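From: Mudassar Marwat
To: Sullstead Toy and Puzzle Makers list
Subject: Re: Undersize holes after cutting, EVA and similar sheet

On the February thread, a member wrote:

> We have moved our shape boards from birch ply to closed-cell foam sheet
> and the holes come out smaller than drawn. The drawing says 40 mm, the
> gauge says a bit over 39, and the blocks that dropped through the ply
> boards now have to be pushed. The cutter is the same and so is the file.
> Is it the material moving, or is it us? And does anyone use a different
> clearance for each shape, or one figure for the lot?

Both, in my experience, and they need separating before you change the file.

Closed-cell sheet is compressed under the blade or the die while it is being cut. When the pressure comes off, the wall springs back into the opening. The top edge of the hole is usually close to drawing and the waist is undersize, so a caliper across the top face will tell you the hole is fine when it is not. Use a plug gauge. Turn a set of short plugs in 0.2 mm steps and record the largest one that falls through under its own weight, with the board held level and clear of the bench.

The second effect is storage. Sheet that has come off a roll carries curl, and a board cut from it will try to return to that curl. I leave ours flat under a light load for 21 hours before gauging. Gauging straight off the cutter gave me figures I could not repeat.

As to clearance per shape, yes, I use different figures. A round block in a round hole has no corners to catch and will centre itself. A square has four corners and binds on rotation. The cross is the worst of the usual set: twelve outside and inside corners together, and the short arms flex separately from the body of the board. An octagon behaves more like the circle than the square. My present allowances over block size, all measured across the flats or the diameter, are:

circle 0.8 mm
octagon 1.0 mm
square 1.4 mm
cross 1.8 mm

These are for a fairly stiff sheet from Skerno. The softer Wiriya grade needed another 0.3 mm on everything, and I stopped using it for anything with a cross in it. 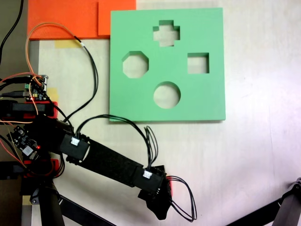
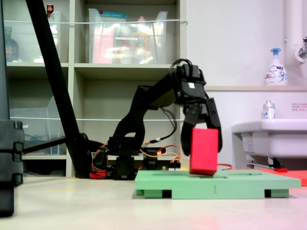 On test method, I drop each block 200 times per hole and log a pass only if it clears without being pressed. I take 95 per cent as the acceptance figure for the square and the cross. The circle should never fail, and if it does I stop and look at the blade. Start each drop from the same height and with the block upright. If you let it tip, you are measuring the tip and not the hole.

Blade condition matters more than speed. A worn blade drags the lower face and leaves a lip on the exit side, which takes up clearance you thought you had. With a drag knife I make 4 passes at increasing depth, and the lip is then small enough to ignore. One deep pass will always leave it. If you are having the work die-cut, ask which face is uppermost in the press and mark that face on your drawing.

Corner radius is the other thing to check. Most cutting software will round an inside corner slightly to suit the blade offset. Atell sell a corner overcut plug-in which deals with this, but you can do the same by hand by extending each line 0.3 mm past the corner. The overcut closes up in foam and cannot be seen afterwards. In ply it can, which may be why your old file does not have it.

I would not scale the whole drawing up to fix the problem. It moves the hole centres and thins the webs between them, and the circle ends up sloppy while the cross is still tight. Offset each outline separately.

If you send me the sheet hardness (Shore A or Shore 00, but say which) and the thickness, I can compare them with my own log. The spreadsheet is in the list's files area under "clearances", second tab. The first tab is the old ply data and should be left alone.

Mudassar Marwat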